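Hilo sobre el proyecto de este curso en el club de robótica Cai. Varios preguntasteis en qué andábamos metidos, así que lo cuento por partes.

1/ El proyecto se llama Fetance. La idea es que un brazo robótico desmonte ordenadores de sobremesa viejos y separe lo que se puede aprovechar: memorias, discos, tarjetas. Empezamos en diciembre.

2/ Los equipos vienen de Dudby, una empresa de aquí al lado que renovó la oficina y nos cedió 25 torres. No todas son iguales. Hay tres modelos de caja y cada uno sujeta el disco de una manera distinta.

3/ El reto lo pone el concurso Flastach, categoría de estudiantes. Hay que presentar una tarea de reciclaje con piezas reales, nada de maquetas. Cada equipo tiene 30 minutos en la prueba y 500 euros de tope para material propio. El brazo no cuenta en ese tope, las piezas impresas y los dedos de la pinza sí.

4/ La primera decisión fue tumbar la torre. De pie, el brazo tiene que entrar de lado y choca con el marco a la mínima. Tumbada y sin el panel lateral se llega a casi todo desde arriba. Perdimos dos semanas hasta aceptar algo tan simple.

5/ El panel lo quitamos nosotros a mano. Las normas lo permiten. Los tornillos también, de momento. El año que viene ya veremos si nos metemos con un atornillador.

6/ Orden de trabajo: primero el disco duro, después las memorias, después las tarjetas. El procesador queda fuera este año. Abrir el soporte del zócalo con la pinza es posible, pero sacar el procesador sin doblar nada es otra historia.

7/ El disco parecía lo fácil. Va en una bandeja de plástico que se aprieta por los lados y sale. Con la mano tardas un segundo. Con la pinza hay que apretar las dos pestañas a la vez y tirar recto – si tiras torcido, se atasca en la jaula y el brazo se para por exceso de fuerza.

8/ Probamos tres tipos de dedos. Los de goma resbalaban. Los segundos eran demasiado anchos y tocaban la pared de la jaula. Los de ahora son más finos y agarran la bandeja sin rozar.

9/ Otro problema: los cables. El de datos y el de corriente hay que soltarlos antes de tirar de la bandeja. Eso aún lo hacemos a mano y se declara como asistencia, que resta puntos. Preferimos perder esos puntos y tener una extracción que se repita bien.

10/ La torre con la que más hemos practicado tiene la bandeja azul, y eso ayuda bastante a la cámara. Entre tanto metal gris y tanto cable, un color así se localiza sin complicaciones. En los otros modelos la bandeja es negra y ahí fallamos mucho más. 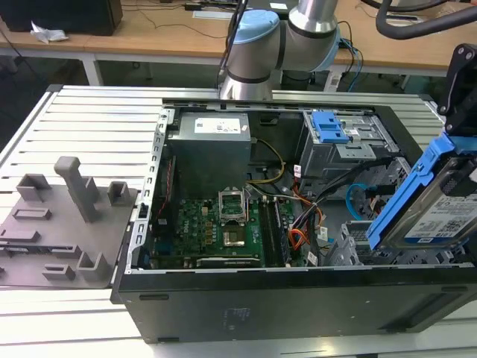

11/ Una vez fuera, lo siguiente es girar la muñeca y llevar el disco a la zona de clasificación. Subimos primero en vertical y solo después giramos. Al principio hacíamos las dos cosas a la vez para ganar tiempo y enganchamos un cable de la fuente. No se rompió nada, pero desde entonces van separadas.

12/ Resultado de la última tanda con ese modelo: 10 intentos, siete discos fuera sin tocar nosotros el brazo. Dos fallos por mal agarre y uno porque la torre se movió sobre la mesa. Para esto último vamos a poner topes atornillados a las ranuras.

13/ Queda pendiente la parte de las memorias. Hay que abrir las pestañas de los extremos y sacar el módulo recto hacia arriba. Hemos hecho pruebas sueltas y el agarre va bien, pero abrir las pestañas no. Estamos diseñando un dedo con una punta pequeña para empujarlas.

14/ Sobre los datos: los discos nos llegaron borrados y con su papel firmado. Si alguien quiere montar algo parecido en su centro, que lo pida desde el principio. A nosotros nos retrasó la entrega de los equipos, pero es lo correcto.

15/ Cuando tengamos los dedos nuevos probados subiremos los archivos para imprimirlos, con las medidas. El código tardará más, ahora mismo está lleno de posiciones puestas a mano y no le sirve a nadie fuera de nuestra mesa.

16/ Si alguien ha trabajado con cajas de bandeja negra y tiene un truco de iluminación, que conteste por aquí. Hemos probado con una lámpara lateral y mejora algo, pero salen reflejos en la chapa. La próxima prueba será con luz difusa desde arriba.

3 de febrero de 2021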